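Trevdale resource recovery centre adds small-goods sorting bench

2 Aug 2023

The Trevdale resource recovery centre has opened a sorting bench for small household goods, covering metal drinkware, tableware, textile offcuts and clear containers. The bench replaces the mixed-goods bin that stood beside the weighbridge and accepts items during normal gate hours.

Under the previous arrangement, small goods were tipped into a single cage and sent to the Kandport transfer station for separation. Metal items that arrived there wrapped in cloth were commonly graded as mixed residual and lost to the metals stream. Sorting at Trevdale allows the cloth and the metal to be weighed and recorded separately before transport.

The work surface is white, which makes soiling and fine scratches easier to see during inspection. Stainless steel cups are checked at the rim first, the usual site of dents and deformation. Cups with a sound rim go to the reuse shelf. Cups with a split or folded rim are consolidated with other stainless steel and held for the metals contractor.

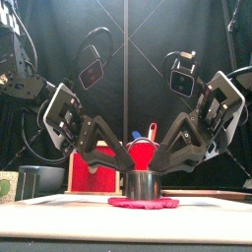
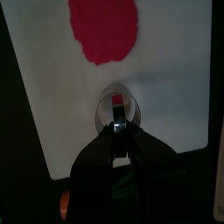
Small goods at Trevdale: a stainless steel cup on a pink-red cloth (first picture) and a clear ring-shaped item on a white panel (second picture).

Cloth is assessed on fibre content and condition. Cotton and cotton-blend pieces are bundled by colour family for use as workshop wipers. Synthetic pieces have no current outlet and remain in the residual stream, although the operator has asked two processors in the Kandport area to quote on a trial load.

Clear items are the most difficult category. Many carry no resin code, and visual inspection cannot reliably separate one clear polymer from another. Unmarked pieces are held in a labelled tub and tested in batches by Lubis, the laboratory already contracted for the centre's leachate sampling. Results are returned within 9 working days.

The bench handled 154 kilograms of material during its commissioning period. Items larger than a standard milk crate are not accepted and should be taken to the bulky goods bay. Glassware, batteries and aerosol cans are also excluded and have separate drop-off points near the gatehouse.

Residents are asked to empty and rinse containers and to remove food residue from metalware. Labels may be left on. Lids should be detached and placed in the same tray as the container.

Sotov, which operates the site under contract, will report recovered tonnages by category in December. The report will include contamination rates and freight costs to Kandport, and will be used to decide whether a second bench is installed in the covered bay.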